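Visit to the Mahuika Household Storage Center

In May, members of the Cusolora housing services team visited the Mahuika center, where residents can learn to sort and store the contents of small shared rooms. The visit was hosted by Trudy Maihi, who manages the center's public program, and was attended by Ji-hoon Bae on behalf of the residents' office.

The center occupies two floors of a former furniture store. The ground floor is used for talks and for the lending of shelves and boxes. The upper floor is divided into practice rooms furnished with items donated by households in the district. The program receives up to 400 residents a year, and each session lasts 60 minutes.

Our group was shown the hobby room first. Ms. Maihi explained that music, games and art supplies are the belongings residents find hardest to place, as they differ widely in size and are seldom used on the same day. The center's method begins with a single open cardboard box, into which small and soft items are gathered before any decision is made about shelving. 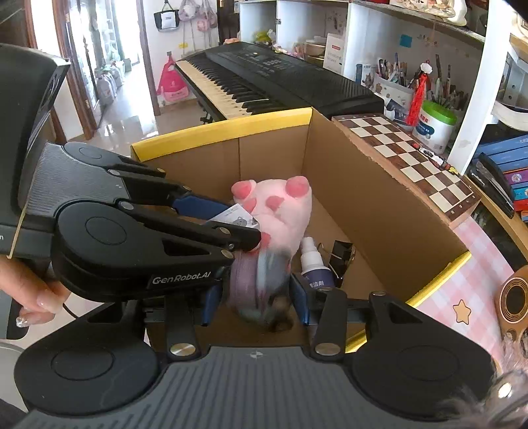
The second stage concerns what remains outside the box. Large items such as a keyboard stay on their stands, and board games are folded and kept within reach. Pens, pencils and brushes are held upright in cups on open shelves, and books are stacked together at one end. Plush toys are sorted last, and participants are asked to keep them apart from bottles and anything else that may leak.

Mr. Bae asked whether labels were required. Staff replied that labels are recommended for closed boxes only. The center has tried the Dotier label set and now leaves the choice to participants.

The afternoon ended with a discussion of boxes on loan. Cusolora will request 2 practice sessions for its Bravlow building, where most rooms are shared. Residents who wish to attend should leave their names at the front office before noon. Boxes will be provided, and participants may bring small items from home.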